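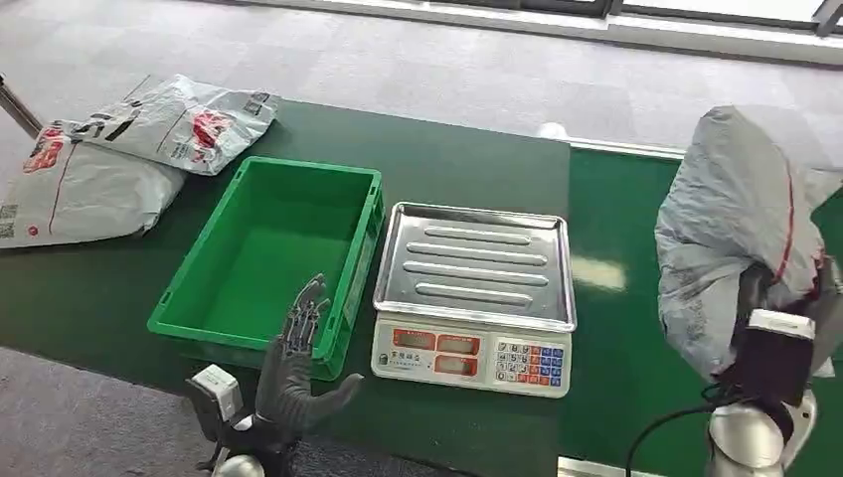

The price of sending things back

By Meron Abdella

I bought a coat in April and sent it back within the week. It cost me nothing to return and I didn't think much about it until the refund came through, when it struck me that I had moved a coat halfway across the country and back again in order to find out that the sleeves were too long. A tape measure would have told me that.

My view is that free returns should end. I don't mean the right to return something. If a kettle arrives broken, the shop should collect it and pay for the van. If the jumper you ordered in blue comes in brown, the same. But where the goods are as described and the buyer has simply gone off them, the buyer should pay the postage, and the shop should say how much before the order goes through.

The usual answer is that returns are part of the service. They aren't free, though. The cost goes into the price of everything, so the woman who buys one pair of shoes and keeps them pays a share of the postage for the man who orders five pairs and keeps one. I have been that man's neighbour. I took in his parcels for two years and I know what his hallway looked like.

For a while I did the accounts for Lastent, a small shop selling work clothes by post. In my last full year there we took back 3092 items. Most were in perfect order. Each one had to be opened, looked over, folded, put in a new bag and entered on the stock list again, and by the time that was done a good many were out of season and went for half price. The owner hated it but would not charge, as Jero, which sold much the same trousers, did not charge either. Each was waiting for the other to go first. 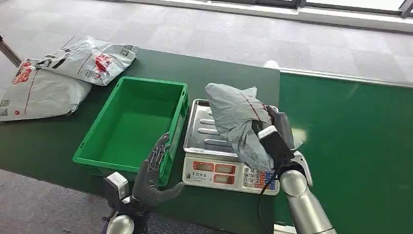

A grey mailer on the scales, beside an empty green crate.

I hear three objections whenever I bring this up. One is that people with little money will suffer. Some will, and I would keep a free return for a first order, or let people hand things in at a shop counter for nothing. But people with little money are also paying the higher prices now, and they are seldom the ones ordering the same dress in four sizes.

Another is that clothes sizes make no sense, so customers have to guess. I agree about the sizes. I own trousers in three of them and they all fit. But a shop that can send bad sizing out of the door and hide the cost has little cause to mend it. Print the waist in centimetres, measured on the garment, and stick to it.

The last is that shoppers won't stand for it. I am less sure of this one. When Huamán, where I buy boots, started taking the postage out of refunds, I grumbled and then drew round my foot on a sheet of paper as their website had been asking me to do for years. The boots fitted. I still shop there.

What I would like is a plain rule, the same for every seller, so that the honest ones don't lose trade by going first. The cost of the return should be shown next to the price, in the same size of type, and it should be what the carrier charges with nothing added on top. Leave it to the shops and we'll get what we have now, with the details tucked away on a help page.

I ordered another coat in the end. I measured my arms first, and asked my sister to check the left one.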